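Filed under: Ballparks, Road Trips

Beddoe was park number 38 on my list. The drive from Brerndale is 200 miles, and I left at six to make batting practice. Paid attendance was 3491. Seats behind third base get direct sun until the fifth inning in August, so buy on the first base side.
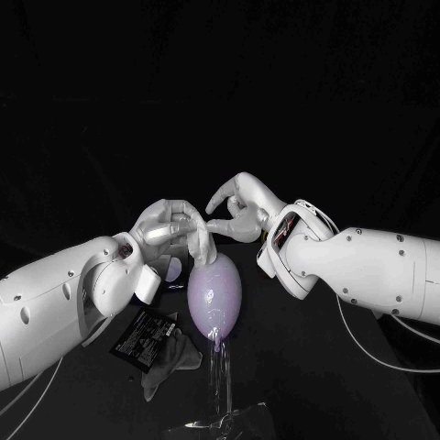

Photo: Caradog Craddock

The scoreboard is still operated by hand and lags the play by one batter. Parking is free in the north lot. The home side lost by 2 runs.

Drukalness is next, if the schedule holds.

Recent posts
Rain Delay at Skaronus
Scoring a Dropped Third Strike
Which Radio to Bring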